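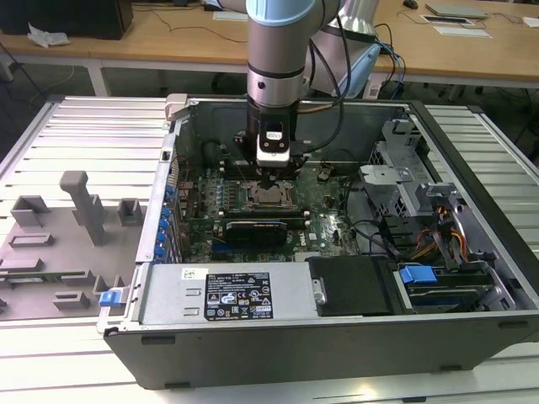
Issued by the Vasylenko Press Office, Pullham
November

Vasylenko opens applications for school and library computer refurbishment fund

Vasylenko has opened applications for the second round of its Pullham Refurbishment Fund, which supplies reconditioned desktop computers to schools, public libraries and advice centres across the district. The new round will provide 300 machines, each with a guarantee of 18 months.

Applicants may request up to 72 computers per site. Priority will be given to organisations whose present equipment no longer receives security updates, and to those serving the villages north of Skumia, where public access to computers remains limited.

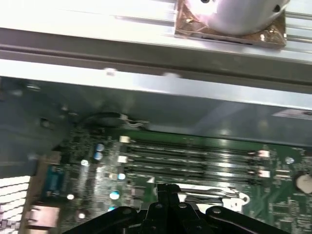
The memory slots and motherboard of an open desktop computer.

Donated computers are collected from local employers and have their storage erased before any other work begins. Parts that cannot be reused are sent to Kakier for materials recovery — a service provided to the fund free of charge.

Successful applicants will be notified within 90 days of the closing date. Delivery and installation are included, as is a half-day introduction for staff. Organisations that received equipment in the first round may apply again for additional sites.

Application forms and full terms are available from the Vasylenko offices in Pullham, or by post on request.

ENDS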